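Permission Slip and Waiver Forms: Common Questions

Quick answers, updated October. If yours isnt on the list, the contact line is at the bottom.

Do I need a waiver or a permission slip?

Depends who signs. Adult taking part in something: waiver. Minor going somewhere with a group: permission slip, signed by a parent or legal guardian. Minor doing something with a risk of injury (climbing, boating, horses): usually both, and we sell them as one combined form. Page 1 is permission, page 2 is the release.

Is the form legal in my state?

The general form is written in plain terms most states accept. Not all of them treat releases the same way. A few won't enforce a parent's release of a child's claims at all. Check your state note before you print, it comes in the same download. Big event or anything with motors, have a local attorney read it first. We're a forms shop, not a law office.

Can I change the wording?

Yes. Word version is fully editable. Blanks in brackets must be filled in or deleted. We get a lot of forms sent back to us with [NAME OF ACTIVITY] still sitting there. Don't touch the heading of the release section or shrink the type, some courts look at whether a person could reasonably notice it.

What has to be on it?

At the least:
Full name of the participant
Name of the organization, spelled the way it is registered
The activity, the place and the time it starts and ends
Risks, named. "Falls, cuts, collisions" is better than "all risks"
Emergency contact and a second number
Allergies and medication
Signature, printed name, date
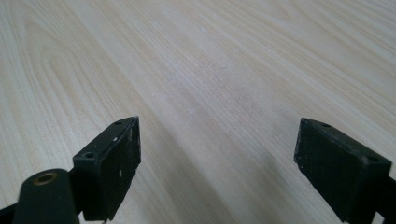

Leave room for the signature. Sounds obvious. The older Grirnden template had a line so short that people signed over the date, and then you are guessing at when it was signed. Fixed in the current version, so please download again if you're still using copies of the old one.

Does it need to be notarized?

Local trips, normally no. Travel outside the country with someone else's child, get it notarized, and ask the airline and the consulate what else they want. Our travel consent form (the Nandham set) has the notary block on the last page. Don't sign ahead of time. The notary has to watch you do it.

Are electronic signatures OK?

Mostly yes. Keep the record that comes with it, the email address and the time. Typed name in the body of an email is weaker. If your insurer wants ink, then ink.

How long should we keep signed forms?

Ask your insurer. Adults, at least until the time limit for an injury claim has run out in your state. For minors that clock often doesn't start till they turn 18, so keep those longer. Scans are fine in most cases but keep the originals if there was an accident.

One form for the whole season?

You can, if the activities are listed. Add a new one when something is added that wasn't on the list. A swim form does not cover the canoe day.

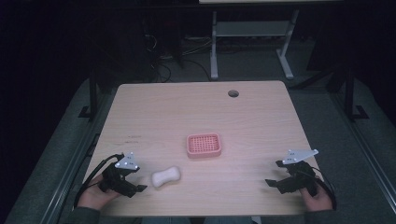
Pink soap dish and white soap bar on a light wooden table.

Only one parent signed. Is that enough?

Usually for a permission slip. If there is a custody order, read the order. If the parents disagree, don't take the child untill it's sorted out between them.

How many copies do I get?

No limit inside one organization. Single license covers up to 30 staff users, printing is unlimited. Pads are sold in 100 sheets, two-part paper, white and yellow. Shipping on pads takes 4 business days.

Can I get a refund?

Downloads, within the month if the file won't open or you bought the wrong state. Pads, only unopened. Custom work by Gerkora, no, once the proof is approved.

Who do I ask about bulk orders?

Azlan Sutanto, orders desk. Put the Nwachukwu catalog number in the subject line, plus your state and how many pads. Please don't email signed forms to us, we can't store them and they get deleted.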